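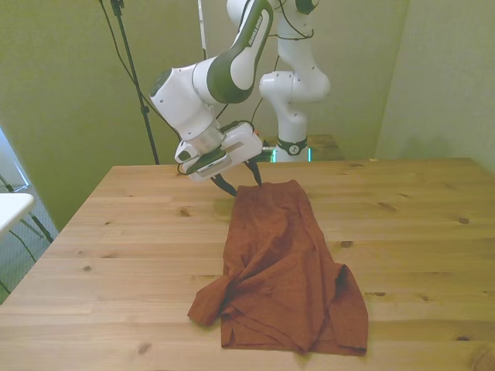 Jesent Rec Basketball: Frequently Asked Questions

Adult league, winter session

Most of these come in by email the week before tip-off. Some come in by shouting across a parking lot. We've written the answers down so that both methods can be retired.

SIGNING UP

Do I have to be good?

No. The league has three divisions. A is for people who played in college and would like you to know it. B is for people who played in high school. C is for people who own shoes. If you aren't sure which one you are, you're C, and you'll have a better time there anyway.

How do I register?

Use the form on the registration page. A full team needs at least eight names on it and one captain who reads email. Registration closes when the slots fill or at the end of December, whichever comes first. It has been the slots every year so far.

I don't have a team. Can I sign up alone?

Yes. Tick "free agent" and we'll pass your name to captains who are short. Please be truthful about your height. Captains have been told to expect a certain amount of rounding up, but there's a limit, and someone listed at six-four last winter was handed the center position and had to spend ten weeks living up to it.

What does it cost?

A team pays $300 for the session, which covers the gym, the referees and the scorekeeper. How you split that among yourselves is your business. We will not chase your point guard for his share. We've met him.

Can I get a refund?

Until the schedule is posted, yes, in full. After that, no. If you get hurt before your first game, write to us and we'll usually move the fee to the summer session. "Hurt" means an injury. Feelings about your division placement don't count.

Can I play on two teams?

In different divisions, yes, but only one step apart. A player on an A roster can't also appear in C. We had to write that down after an evening that ended 94-17.

THE GYM

Where are the games?

All of them are at the Brodoro Fieldhouse, on Court 1 or Court 2. Court 1 has the working scoreboard. Court 2 has the flip cards and a draft from the north door. Every team gets a fair mix of both, and every team believes otherwise.

How do I get in?

Use the side entrance. The keypad code for players is 2468. Yes, we know. It was picked so people could remember it with their hands full, and it only opens the vestibule. Please don't prop the door with a ball.

What time do games start?

Tip-offs are at 7:00, 8:00 and 9:00 p.m. The clock starts on time whether you have five players or not. You may begin with four. With three, it's a forfeit, though the other team will often agree to scrimmage if you ask nicely and somebody on their side still has energy.

Can my friends and family come watch?

Of course. The bleachers hold about 1000 people, so your two roommates should find a spot. Small children have to stay off the floor during play, including during the free throws, which in C division can take a while.

Is there parking?

The lot behind the building is free after 6:00 p.m. Don't use the spaces along the loading dock. They tow, and the tow company is faster than any team in the league.

Are there showers?

There are. The hot water runs out somewhere in the 8:00 game. Plan accordingly.

RULES AND REFEREES

What rules do you use?

High school rules, with changes. Two 20-minute halves with a running clock, which stops only for timeouts and in the last two minutes of the second half if the margin is 11 points or fewer. Each team gets two timeouts per half and they don't carry over. Overtime is three minutes. If it's still tied after one overtime, it goes in the standings as a tie and everybody goes home.

Is there a three-point line?

There are several, in different colors, on both courts. Ours is the black one. The red one is for a youth program and the pale blue one belongs to volleyball and isn't a three-point line at all, though people have celebrated behind it.

How many fouls do I get?

Five, then you sit. Technicals count toward your five. Two technicals in one game and you're done for that night and the next game as well.

Can I argue with the referee?

Your captain may ask a question, in a normal voice, during a dead ball. Everyone else may think whatever they like. The referees are paid a small amount and are not missing calls out of a personal grudge against you -- they don't know your name, and it's better for you if that continues.

Can we call our own fouls?

No. You can raise your hand and admit to one if your conscience demands it. This has happened once.

What about dunking?

Allowed in games, forbidden in warm-ups. Hanging on the rim is a technical unless you're avoiding a player underneath. So far the C division has not needed this rule.

UNIFORMS AND EQUIPMENT

Do we need matching jerseys?

You need shirts of the same color with a different number on each back. They don't have to match beyond that. Tape numbers are fine for the first two games and then they start to peel, and a 14 becomes a 1, and the scorekeeper becomes unhappy.

Where do teams order from?

Wherever you like. A lot of them use Engebretsen Sporting Goods downtown, which will print a set in a week or so if you don't ask for flames. Order early, and check the spelling yourself. One team played a full season as the Raptros and has since decided it was on purpose.

What happens if both teams show up in the same color?

The home team changes. Home is the team listed second on the schedule. There's a bag of pinnies under the scorer's table. They are clean at the start of the session.

Who brings the ball?

We provide the game ball, one per court. Bring your own for warm-ups and put your name on it. Unmarked balls go in the cage, and the cage already has a great many balls that were "definitely mine."

STANDINGS AND PLAYOFFS

Where do I find scores and standings?

On Rendosico, the scheduling app we use. Captains get an invitation after they register and can add their players. Scores are usually up by noon the next day. If a score is wrong, the captain should write to us with what the sheet says. What you remember isn't as useful, particularly from the losing side.

Who makes the playoffs?

The top four in each division, single elimination. Ties are broken by head-to-head result, then by point difference with each game capped at 15, then by coin flip. The cap exists so you can stop pressing when you're up by 30. Please stop pressing when you're up by 30.

Can we add a player for the playoffs?

Only someone who has played in at least three of your regular games. Your cousin who is in town for the weekend and "used to play overseas" is welcome in the bleachers.

Is there a trophy?

There is one per division. The winning team keeps it until the following session and brings it back. The B trophy is missing its basketball, so the little figure on top now seems to be hailing a cab. If you have the basketball, no questions will be asked.

WEATHER AND OTHER TROUBLE

How will I know if games are canceled?

We decide by 4:00 p.m. and post it on Rendosico. If nothing is posted, there's basketball. Canceled games are made up at the end of the session if the gym is free. If it isn't, they go down as ties.

Somebody got hurt. What do we do?

Stop play and tell the scorekeeper, who has a first aid kit, ice packs and a phone. For anything worse than a jammed finger, call 911 first. Then fill out the incident form before leaving, even if the player says he's fine. They all say they're fine.

I left something at the gym.

Try the bin by the side entrance. It's emptied at the end of each month. At the moment it holds four single socks, a knee brace and a very nice water bottle.

My question isn't here.

Ask your captain. If you are the captain, email the league office and allow two days for a reply, or a bit longer during playoff week.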